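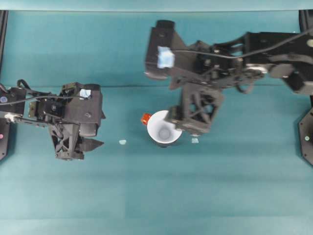
Start with the power and work outward, a reader wrote under the last version of this list, because a loose fingertip is a nuisance and a loose supply lead is an evening at the sink with your hand under the tap. Fair enough. The electrical items have moved to the top, and the fingertips can wait their turn.

Brovov two-arm bench, Vurnell shared workshop
Pre-run check, revision 3, November
Inspected with power off for items 1 to 6 and power on after that. Marks used: OK, WATCH, FIX.

1. Wall outlet and bay label. OK
Bay 804 matches the label on the breaker panel. It didn't in the spring, when the label belonged to the laser cutter and we learned this together with the laser cutter people.

2. Supply leads, Deria unit to both arms. OK
Tugged, wiggled, looked at with a flashlight. The terminal cover is on with all of its screws, a personal first.

3. Emergency stop. WATCH
Cuts power to both arms, as it should. The button is easy to reach from the front of the bench and requires a small dance from the side. Move it before anyone who doesn't dance uses the bench.

4. Base mounts. OK
No rocking on either arm. Tightened anyway. If you find them loose next time, do not just tighten them and walk away — write it down, so we can tell wear from forgetfulness.

5. Cable slack, both arms. WATCH
Move each arm by hand to the far end of its reach and look for a cable that goes tight or catches on a bracket. The right arm is fine. The left is fine if you are gentle, and the motors are not gentle. Add slack at the wrist.

6. Gripper fingers and fingertips. OK
No cracks in the struts that I could find. I say this as the person who printed them and would like very much for it to be true. Someone else should sign this line next month.

7. Camera views. WATCH
Pull up every camera before enabling the motors, including the ones you're sure about. Check that each lens is clean, that each mount is tight, and that the feed on the screen is live. A frozen feed looks wonderfully calm.

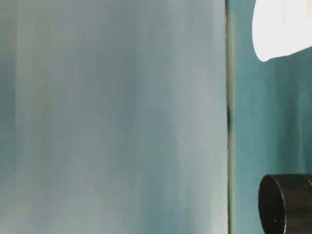
Item 7, fixed camera: white at the top right, black at the bottom right.

8. Controller start-up. OK
The Auer board came up on the second try. The first try doesn't count, as I had left the board's own switch off and then spent a while inspecting a perfectly healthy fuse.

9. Speed limit. OK
Set to 59 percent for all shared use. Yes, it used to be higher. Yes, 59 is an odd number to settle on. It was the result of a long discussion, and reopening the discussion would take longer than the extra travel time ever will.

10. Clear zone. FIX
Keep 200 mm between the edge of the bench and anything you are fond of. The tape line on the floor has worn away where people stand to watch, so people now stand wherever they like. New tape, brighter this time.

11. Grip and release on light objects. WATCH
Use cups for this, and keep them empty. Paper is the honest test object, as it tells on you right away if the closing force is set too high. Start with the gripper nearly closed by hand, note the motor current, then let the software do it

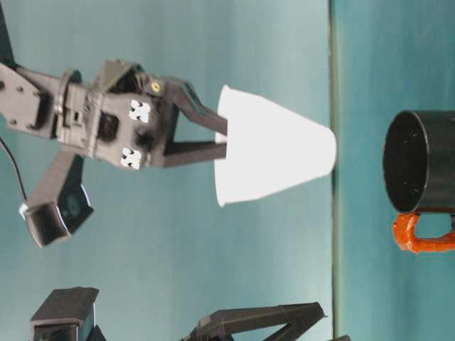
and keep one hand by the stop button the whole time. Do the same on the release. An arm that lets go a moment late will take the cup along on the return trip, and the return trip passes close to the other arm.

12. Arm-to-arm clearance. FIX
The software limits are set, but they are set from the drawing, and the drawing predates the current wrist brackets. Measure again. Until then, run one arm at a time or park the second one low and to the side.

13. Logbook. FIX
The pen is missing. The string that held the pen is still there and has passed inspection.

Open items before the next run: 10, 12, 13. Items 3, 5, 7 and 11 can run with someone standing by. Sign below and put the sheet back in the clip on the bench, not in the drawer with the takeout menus.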